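Talks > Spring series > Speaker notes: What students eat when the money is short

This site uses cookies to remember your language. Accept / Settings

Notes for the evening talk, Kirnadbridge library. Please do not read from the screen. Speak slowly, I always go too fast in the first five minutes.

Opening. Say thank you to Marcus Crenshaw for the invitation and for the room. Then start with the question: who has eaten instant noodles for dinner more than two nights in a row? Wait for hands. I raise my own hand too.

Tell the Giren story. When I came to Giren to study, my monthly money for food was gone in the third week. My neighbor in the dormitory, Virág, taught me to put an egg and frozen peas in the noodles. I still cook it this way. Keep this under two minutes.

Main point one: cheap food is a question of time as much as of price. Dry beans cost less for each meal than noodles, but they need a pot, a stove and an evening at home. A student with two jobs has none of these. Make a pause after this.
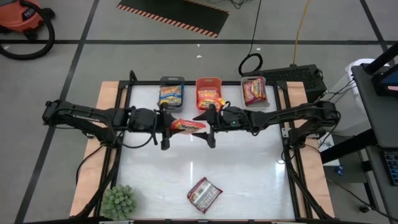

Slide 4. Noodles in a red and orange packet.

Main point two: our small survey at Clurnivside. We asked 400 students in November. Explain that the answers were voluntary, so we can not say it is the same for all students. Many wrote that they skip breakfast before they skip anything else. Read one answer aloud: "I plan my week by what is left in the cupboard." Do not comment, go on.

If somebody asks about calories: many of us learned that an adult needs 2,000 a day, but it depends on the person, and I am not a doctor. Send them to the student health office.

Main point three: the label. Most people look at the front and read only the flavor. Ask them to turn the package and find the serving size first. The percentages are always for one serving, and a package may hold more than one. Then salt. I want them to compare two products at home and write down the difference. Give one minute for the neighbors to talk to each other. 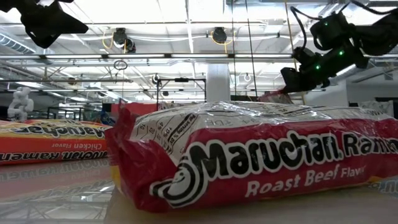
Slide 7. Maruchan Ramen, Roast Beef Flavor, with the nutrition table on the white side.

What helps. Half of the seasoning, and taste it before adding more. An egg, or tofu. Cabbage keeps long in the refrigerator and one head is enough for many meals. Mention the shared kitchen at Clurnivside, open Monday from 5 p.m., bring your own bowl. Ask if the people at the back can hear me.

For the staff in the room: please do not make a poster about budgeting. Students know how to count. They asked us for longer kitchen hours and for a place to store food with a lock.

Questions, fifteen minutes. Repeat each question into the microphone. The recipe sheet is on the table by the door, also in large print.

Contact the talks office | © Kirnadbridge Talks | Back to top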